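Rasska planner, kitchen set

Gallery for the June build. Rasska plans arm motion from a single depth map, and replans every 40 ms while the gripper is near an obstacle.

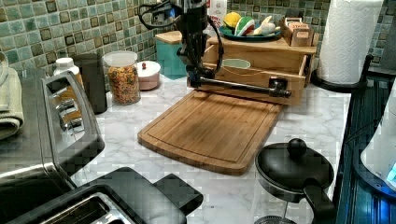 Drawers get their own collision model, with the front edge padded by 8 mm – Nermina Gashi's change. It cut rejected plans by almost 3 percent.

Cable loops on the arm are still modeled as one fixed volume. Prakash Fernandes has a finer version on a branch.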